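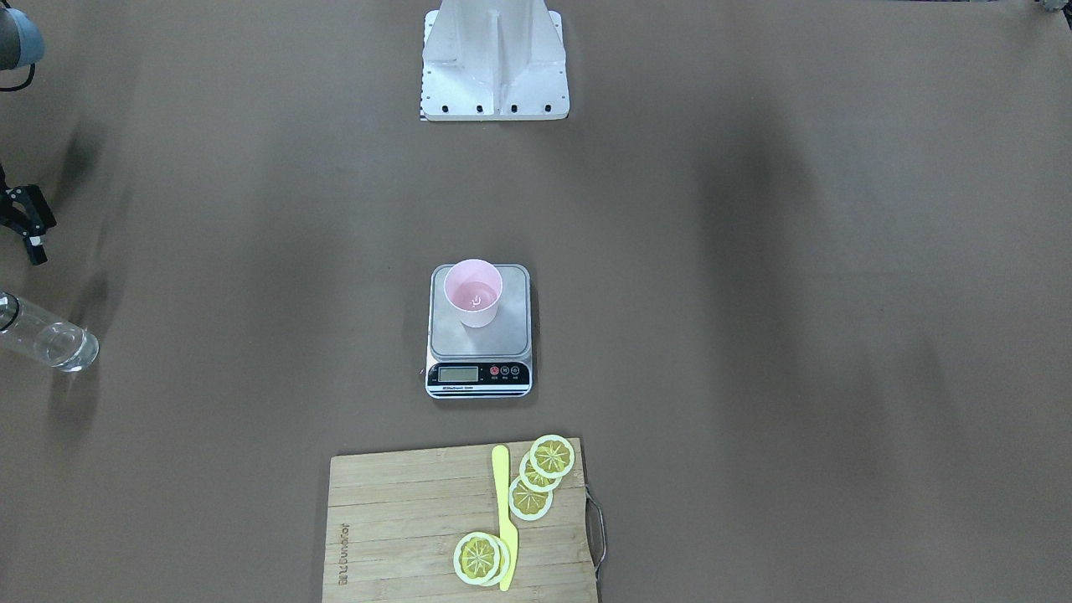

# Wello: a little dataset of kitchen scale readings

Home | Files | Notes | Changes | Licence | Contact

Wello is a folder of weighings. I put everyday things on a kitchen scale, write down what it says, do it again, and save the lot as plain text so other people can fiddle with it. The sort of scale I mean is the flat digital kind with a brushed steel platform, a small grey display tucked into the left of the front panel and three round buttons next to it, one of them red. Drinks bottles come up a lot too, nearly always the clear plastic ones with a bit of liquid left in the bottom, and I've got a whole section on those further down because they cause me more bother than anything else in the house.

I started it after an argument with myself over a sponge cake (flat, sad, eaten anyway) and whether my scale could be trusted with small amounts. It grew a bit!

## What's in it

There are 400 weighings of 20 different things, so every item has the same number of goes. Mostly it's kitchen stuff: mugs, a tin of chickpeas, a bag of rice, a wooden spoon, an egg cup, the butter dish with its lid on, plus the bottles. The files are:

- `readings.csv` – the weighings, one per line
- `things.csv` – what each item is, in words
- `notes.txt` – my grumbles, in date order, lightly tidied

The columns in `readings.csv` are:

- `item` – short name, matches `things.csv`
- `go` – which attempt it was
- `grams` – what the display said, whole grams only
- `settled` – yes or no, did the number stop moving before I wrote it down
- `remark` – often blank, sometimes rude

## How I weigh things

Scale on a hard flat table, well away from the edge. Switch it on with nothing on the platform and wait for the zero. Put the item in the middle, let go properly (I used to hover, which is a terrible habit), wait for the number to stop wandering, write it down. Take the item off and check it goes back to zero. If it doesn't, I zero it again and put "drift" in the remark.

I do three goes in a row and then swap to something else, as I get sloppy if I do the same mug over and over. That's why the last batch for each item is a short one. I haven't missed any out.

## Bottles

Right, bottles. An empty one weighs next to nothing and it rolls. Lay it on its side on a steel platform and it will be on the floor before the display has made its mind up. Stand it up if it'll stand. If it won't, I sit it in the egg cup and take the egg cup off afterwards, and the remark says "cupped".

The other thing is dregs. A mouthful of water in the bottom makes a big difference to something that light, so `things.csv` has "dregs" and "dry" as separate items. Please don't average them together. Somebody on the Gikside forum did and then wrote to tell me my scale was broken.

Cap on or cap off is in the item name. I lost one cap halfway through and borrowed another that looked the same to me, so treat the capped dry readings with a bit of suspicion.

## Things I know are wrong

- The butter dish gets lighter as you go down the file. We were using the butter.
- A few early rows have `settled` left blank. I hadn't thought of that column yet.
- The rice bag has a hole in it. Small hole, but still.
- Spelling of "colander" varies.

## Using it

Take it, use it for whatever you like, say where you got it if you remember. I've had it open in an ordinary spreadsheet and in Fidska, and both were happy once I'd told Fidska that the first row is headings. The commas inside remarks are in quotes, so they shouldn't trip anything up.

If you'd like to add your own weighings, keep the same columns and start a new file. Please don't stick them on the end of mine, I'll never get them apart again. Tell me which things you weighed and whether your scale does whole grams or finer.

Last changed 17 November 2024, when I fixed two rows where I'd typed the go number in the grams column.

## Related

- Garside: jug and measuring cup volumes
- Gikside forum: the long thread about zeroing
- Fidska: import settings for small tables
- Wello: older readings, before the `settled` column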